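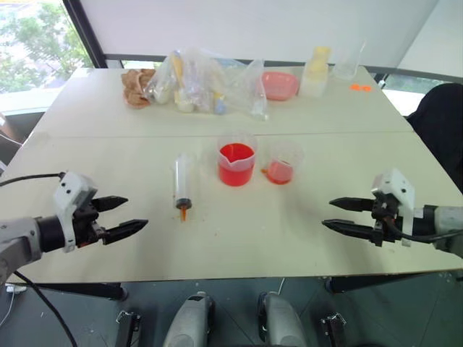

Talk notes, Hema Kaimal
What the bench arms change for the people at the bench

Last updated 17/11/2021

Search this site Enter keywords Go

Opening. Thank the organisers, skip the bio. Say straight off that I was asked for a success story and I've brought a set of doubts. I work at Trernitwood, in sample prep, and for most of this year I've shared a bench with the two-arm setup we got from Poltau.

Start with the job itself. Drawing up coloured liquid from a beaker with a big plastic syringe and putting it into a smaller one. A new starter learns it in a morning. Ask the room who has done something like it at work this week. Wait for hands.

The pitch we were given in June: the arms take the dull part, the people move up to the interesting part. Ask what the interesting part was. I asked at the time and got a slide about "value". I'm still keen to hear.

What the work looks like now. Somebody lays out the syringe and the beakers. Somebody watches. When there's a spill on the table, a person wipes it up, and it goes down in the log as an "intervention", as though we'd barged in on something. Before the arms it was called wiping the table.

(Slow down here. This is the bit people come up to me about afterwards.)

The counting. Our target is 1,000 transfers before the Prito review. Every run is logged against the arms. The setting out, rinsing, refilling and bagging up are logged against nothing, so on paper those hours have vanished. Nair's report for management says the station "runs with minimal attendance". I was the attendance. I'd like to know what minimal means when you can't leave for a cup of tea.

Skill. A syringe plunger sticks a little, then gives. You feel that in your thumb and ease off. I don't say a machine can't be made to do it. I say we've had 114 pages of documentation and I couldn't find a paragraph asking any of the staff how they do it. We offered. We were told it would be captured in the data.

Be fair at this point. Things I'd concede:

– My wrists are better. Doing draws all day was hard on the hands, and two of my colleagues had been on light duties for it.
– The arms don't mind repetition and I do.
– The Poltau technicians have been decent to work with and answer their phones.

Don't rush the concessions, they're true, and the audience will switch off if I sound like I'm just having a whinge.

Then the pay question. Reset work sits on a lower grade than prep work at our place. Same person, same bench, same stool. If your hours shift from one column to the other, your grade can follow at the next review. Nothing has been cut so far. Nothing has been put in writing either – I've asked twice.

What I'd ask for, if anyone from management is in:

Log the human time next to the machine time, in the same table.
Freeze the grades until the review is finished.
Put a bench worker on the review, with a vote and paid hours to do it.
Leave one station running by hand, so there's something to compare with and people keep the knack.

If someone asks whether I want the arms gone: no. I want to see figures with us in them before I'm told how well it's going.

If someone asks about speed: I haven't got a comparison I trust. The hand figures we were shown came from a week when we were short-staffed.

Leave 10 minutes for questions. Handouts are on the chair by the door, pick up the spares afterwards.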